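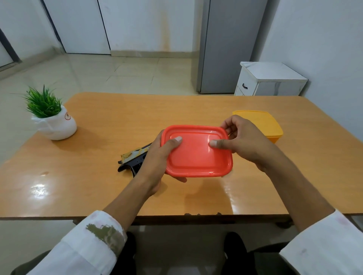
The Red Lid

The toy had belonged to Ayman Filali's nephew for 4 days before the trigger went slack. The boy cried about it on the phone. On Sunday his sister dropped it off in a grocery bag, along with a plant she didn't want, and said there was no hurry.

Ayman put it off until the afternoon. He had worked eleven years at Jutard, fixing the scales that butchers and post offices used, and had been let go in March with a box of his own tools and a handshake. The box was still in the hall closet. He took out only the small screwdriver.

His mother used to do her mending with a dish beside her for the buttons. He used food containers. Whatever came off went into the tub, and the lid stayed close by so he could close it if the phone rang. She had bought the red one at the market in Nuscombe, and it had outlasted her by 40 months. He knew the number and didn't like knowing it.

He sat down in his white shirt, the one he had ruined painting the fence, and started on the grip.

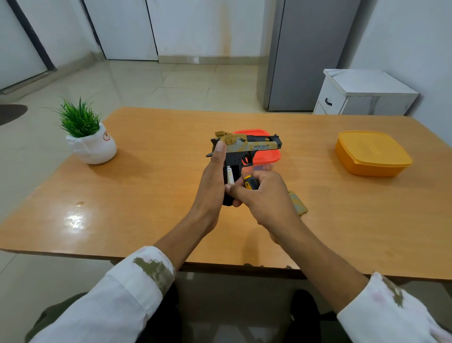 The grip panel came away first.

A toy is simpler than a scale. He had expected to feel insulted by it and he didn't. He talked to it a little, the way he used to talk to the big Kekana models on the bench, the ones that could weigh 300 pounds and be wrong by an ounce.

"Where does it hurt," he said.

The phone rang at ten past three. It was his sister.

"Did you fix it?"

"I'm looking at it."

"He wants to know if you fixed it."

"Tell him I'm looking at it."

She stayed on the line. He could hear the boy asking her something, and her hand going over the phone. Then she asked if he had called the man at Brokitus about the job, and he said he would call him this week.

"You said that last week," she said.

He said he had to go, he had a part in his hand. He didn't – only the screwdriver.

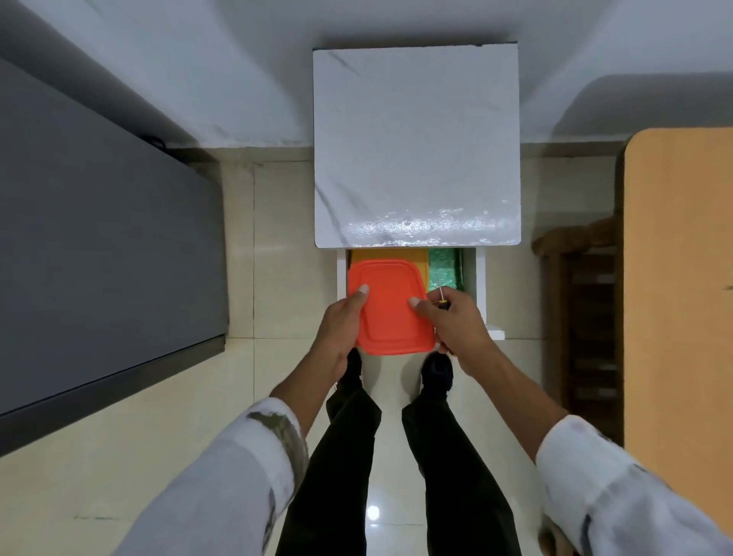 The Drawer

The white cabinet had been hers too. He kept the drawer the way she had left it, more or less, with a container in it and whatever else would fit. He stood over it longer than he needed to, still holding the screwdriver.

There was an envelope with 200 dollars in it under that drawer once, taped to the bottom. She had told him about it in the hospital as if it were a fortune. He had spent it on the fence paint.

He went back to the table.

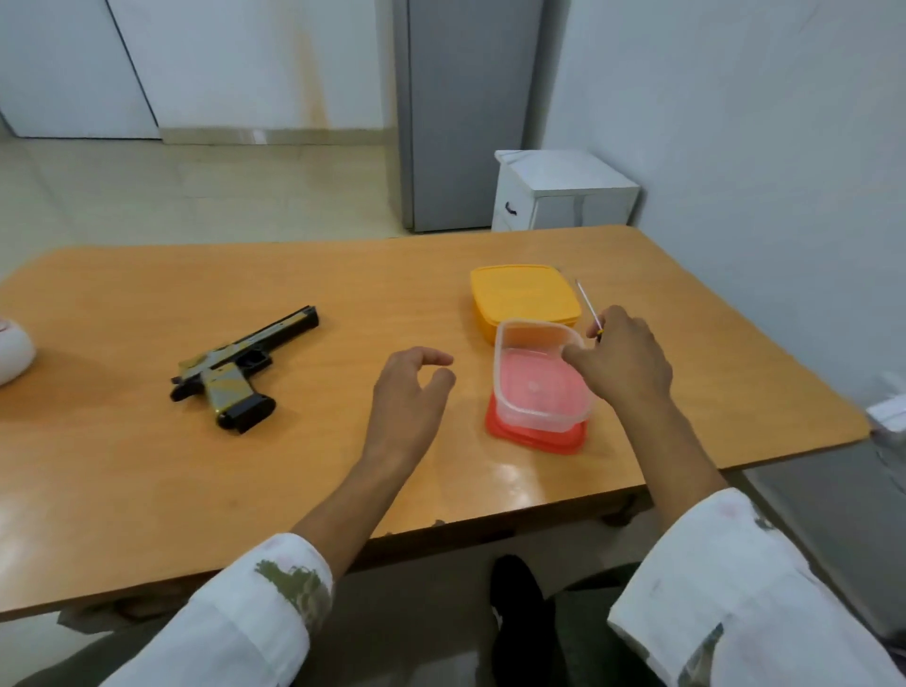
Monday

He called the man at Brokitus at nine. They needed someone two days a week for small repairs, mostly kitchen timers. Ayman said two days was fine. Then he called his sister and told her to bring the boy over after school, and to let him bring anything else he had that was broken.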